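The Long Life of a Table

What we ask from a piece of wood with four legs, and what it asks from us

By the time I moved to Westthorpe I had owned five tables and I had been happy with none of them. The first was glass and I was always afraid of it. The second folded into the wall and had to be explained to guests. The others I don't remember well, only that each one went out on the sidewalk on the last day of a lease, with a paper taped on it that said it was free.

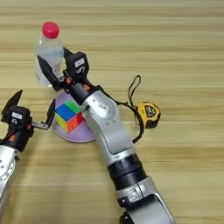
HOME & CRAFT

In my parents' apartment there was one table for everything. My mother rolled dough on it, my father repaired radios on it, and I did my homework in the corner that was left. When I started to look for a table in a new country, I noticed that the stores separate these activities. There is a table for dining, a desk for working, a counter for cooking, a low table for putting your feet on when no one is looking. I had two rooms. I wanted one table and I wanted it to be the last one.

A neighbor sent me to Bence Kovács, who has his workshop behind the old dairy in Morin, 25 minutes away by bus. I expected a showroom. What I found was a yard with boards standing under a tin roof, a dog who didn't get up, and Kovács himself, trying to turn a tabletop over without help. I took the other end, and so our first conversation happened with both of us walking backward through a door.

He makes tables from spring until the first cold weeks of November, and in winter he repairs them. He prefers winter. "A new table has nothing to tell me," he said. "An old one comes in and I know where the father was sitting." He showed me one which was waiting for its turn. On one long side the edge was worn pale and round in two places, where somebody's forearms had rested at every meal. The opposite side was still sharp. I asked him if he would make the two sides equal again. He looked at me as if I had suggested to paint it.

The first thing he teaches a customer is that wood continues to move after it becomes furniture. A wide top grows across the grain in the damp months and shrinks when the heating comes on, while along the grain it stays almost the same. For this reason the top should not be glued or screwed tight to the frame beneath it. It sits on small wooden buttons or metal clips which slide in a groove, so that it can become wider and narrower without tearing itself. Many cracked tables in his shop have cracked because somebody, with good intentions, put in a few more screws.

I confess that until that day I had never looked under a table as an adult. Now I look under all of them. In restaurants I let my napkin fall. My friends have stopped asking.

Size was the next lesson. People come to Kovács with the measurements of the room and they forget the measurements of the person. He makes them sit on a chair in the middle of the workshop and pretend to get up. "You see how far the chair went back?" he says, and he draws a chalk line on the floor behind it. Then another line for the person who has to walk past with the soup. What remains between the lines and the wall is the table you can have. Most customers go home with a smaller table than they came for, and some go home to think, and don't return. He is not a great businessman and he knows it.

Mine became 95 centimeters wide. I had asked for less. He said that if it was narrower, the plates of two people sitting opposite would meet in the middle like trains, and there would be no place for the bread. I gave in on the bread.
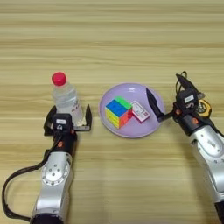 The finish was harder, and here I must introduce Florence Kennedy, with whom he disagrees about almost everything. Kennedy ran the home economics room of the Westthorpe school for most of her working life, and today she teaches an evening class in furniture care in the same room. They have known each other for many years. Each of them told me, separately, that the other one has ruined a lot of good wood.

Kovács oils. He warms the oil a little, spreads it with a cotton cloth, leaves it to soak, wipes away what the wood does not want, and does it again the next day, and once more after that. An oiled table feels like wood under your hand. It also takes a ring from a wet glass very quickly, and he considers this a fair exchange. If the ring disturbs you, you sand that one place lightly, put oil on it, and by the end of the week your eye cannot find it anymore.

Kennedy varnishes. "I have taught children," she said, and for her this closed the subject. A varnished surface accepts juice, ink, glue and a damp cloth five times a day. When it finally fails, it fails everywhere, and the whole top must be taken back to bare wood. But in her opinion a family gets many peaceful years before that day comes, and a table that makes the parents nervous is not doing its work. She uses one called Grullent, from a dented can, and she doesn't let her students shake it, only stir, so that no bubbles get into the coat.

I visited her class on two evenings. There were nine students, each with a small piece of furniture they had carried in — stools mainly, a bedside cabinet, a tray. They learned to sand in the direction of the grain and to feel the surface with the back of the fingers, where the skin is more sensitive. They learned to clean the dust off with a slightly damp cloth, to wait, and to notice how the small fibers stand up again after the water, so that you must sand once more. The young man with the tray had sanded it for an hour before someone told him it was veneer. Under his hand a darker patch was already coming through, like the knee in an old pair of trousers. Kennedy sat down beside him and together they decided that the tray would be painted.

Sanding is the part that people hurry. The papers are sold by number, and the higher the number the finer the grit. You begin coarse and you go up in steps, and each step only removes the scratches of the one before. If you jump over a step the scratches stay, and you don't see them until the finish goes on and they all light up. Kennedy stops at 220 for varnish. Kovács told me he goes to 300, and when I said that I couldn't find this number in the hardware store he said that he couldn't either, he wears out a coarser one until it is right.

In the end I chose oil. I live without children and I am careful with glasses. Kennedy took the news politely and asked me to come back and tell her about it after the first party.
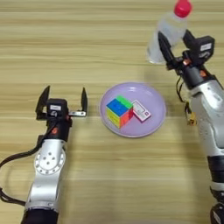

Round plate in lavender on a light wood tabletop.

The table came to my apartment in two parts, on the roof of a car that was not made for it. We carried the top up three floors. On the second landing we had to put it on its end and rest, and an old man whose door was there came out to look. He laid his palm on it, said "Good," and went back inside. It was the first time we had spoken, and since then we greet each other.

For the first weeks I behaved foolishly. I put a cloth under everything. I ate leaning forward. When a friend set down her keys I moved them to the windowsill while she was talking. Then one morning I put down the coffee pot without thinking, straight from the stove, and when I lifted it there was a white mark in the shape of a moon. I called Kovács, who asked if I was calling from the hospital. When he understood that it was the table, he laughed for a long time and told me to leave it alone.

The white mark got weaker by itself and after the second oiling it was gone, although I can still show the place. Others have joined it. There is a line where I cut an envelope open with a kitchen knife. There is a dent from a jar of pickles. At the end near the window the wood has become a deeper yellow than at the end near the wall, and for this reason I now turn the whole table once every season, which needs two people and is a good excuse for lunch.

Daily care takes very little time. Crumbs come off with a dry cloth, sticky things with a damp one that has a drop of mild soap on it, and then dry again. I keep hot pans on a trivet and I keep the radiator behind the table low. Twice a year I oil. The cloths with oil must not be left in a ball, they can heat up and start to burn by themselves, so I spread them flat outside on the balcony rail until they are stiff. Kovács mentioned this three times before he let me take the bottle, and Kennedy has it written over the sink in her classroom in red letters. It is possibly the only matter where they agree.

If you are buying a used table, they both had advice for me, and I combine it here. Push it at one corner, sideways, and see if the legs answer. A loose joint can be glued again, but a leg that has been glued many times may have little wood left to hold. Look at the underside for small round holes and fine powder below them. Sit at it, with your knees under it, in the shoes and the coat you came in. Kennedy adds that you should smell the drawer, if it has one. Kovács says to ask the seller where the table stood, and then to let the seller talk.

I bought a bench last month from a couple in Wimau who were moving to a smaller house. It is darker than my table and a little too low. The woman told me that her sons used it as a goal in the corridor, and she showed me the side where the ball hit. I have put that side to the front.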